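Apr 3, 2023. Clisach footbridge, bearing notes

Went back through the December survey sheets before the Hayes visit.
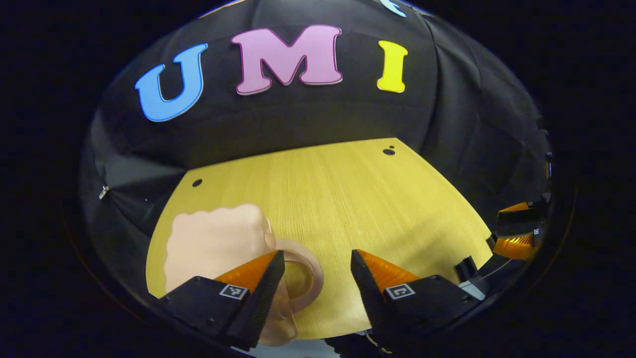

East abutment bearing has moved 7 mm since the last reading, west unchanged. Span temperature not logged either time, so can't separate thermal travel from settlement. Deck load for the Kitia check stays at 2648 kg, spread over the centre bays. Rivets on the downstream chord: 27 to re-torque-test or replace with bolts, colour-coded on the Prastance drawing. Need gauge readings at both ends next visit.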